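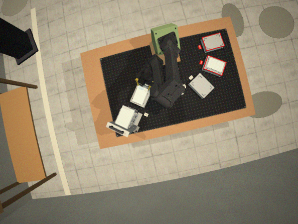 In which order should I read the Wostness novels?

I have bought a box of used books and inside were four novels of the Wostness series, but without any numbers on the spine. One of them, "The Salt Ledger", has a family tree at the front that already tells me who marries who, so I closed it quickly. The list at the front of each book is in a different order from one book to the next. I like long family stories and I don't mind a slow start, but I do mind when a surprise is spoiled for me. English is my third language, so a book with less dialect would be a good place to begin, if there is one. The ones I have are The Salt Ledger, A House at Uklow, The Treloar Women and Winter Rates. Is it better to go by the year they were published, or by the year when the story happens?

Posted by slowpages, 05/03/2026

tidewrack

Go by publication. For your four books this means A House at Uklow first, then The Treloar Women, then The Salt Ledger, and Winter Rates at the end.

The reason your lists don't agree is that the publisher changed them. In the older paperbacks the titles are listed as they came out. In the newer ones they are sorted by the time of the story, and then The Salt Ledger goes to the top, as it begins two generations before the others. Many readers start there for this reason and I think it is a pity. The Salt Ledger was written for people who already know how old Mrs. Treloar behaves at the end of her life. When you meet her there as a girl of nineteen, who gives her wages to her brother without being asked, it should hurt a little. If you don't know her yet, it is only a girl who gives away her wages.

A House at Uklow is also the easiest for the language. Almost everybody who speaks in it has come from outside to work at the harbor office, so they talk in quite standard English. The dialect comes more in The Treloar Women, mostly in the kitchen chapters. I am also not a native speaker and I made a small word list on the inside of the back cover. After the first third I didn't need it any more. The same few words come back all the time, mainly for weather, fish and being in debt.

About the length: my copy of A House at Uklow has 484 pages and the print is small. The first 78 pages are nearly all about the sale of the house, with letters between two lawyers. Please don't give up in this part. I did it the first time, and the book stayed beside my bed until December. When I took it up again I saw that the letters are rather funny, if you pay attention to what the younger lawyer leaves out. After that the Simo family arrives and the story goes much faster.

Winter Rates can be read alone in theory. It is the shortest and it plays in one hotel during one week. But one of the guests is a person you will know from the second book under another name, and for me this was the best moment in the whole series. I won't say more.

With the family tree, you can put a paper clip over it. In The Treloar Women there is one too, but it stops at the parents and is harmless.

bookbarn_annex

just read whichever one looks good, they're all kind of the same. I started with Winter Rates and was fine. Didn't finish the lawyer one

marginalia91

I agree with tidewrack for the first two, but I would change the last two. Winter Rates before The Salt Ledger.

I know this isn't the order of publication. My reason is the ending. Winter Rates stops in a very open way, with the telephone ringing at the front desk, and if this is your last book of the four you may feel cheated, as my sister did. The Salt Ledger closes things better, even though it happens earlier. Its last chapter jumps forward and you see the harbor again after everyone has gone from it. I wanted to have this chapter as my goodbye.

There is one small disadvantage. A remark about a lost ring in Winter Rates will mean nothing to you if The Salt Ledger is still waiting. It is only one line and I didn't miss it.

Also please look which edition you have of The Treloar Women. The first printing, I was told of 2,000 copies, has chapter 12 and chapter 13 in the wrong order. It was corrected later. You can recognize it easily: if the funeral comes before the doctor's visit, you have the old one, and you should read 13 first. My own copy is like this and I thought for a whole evening that the author was doing something very modern.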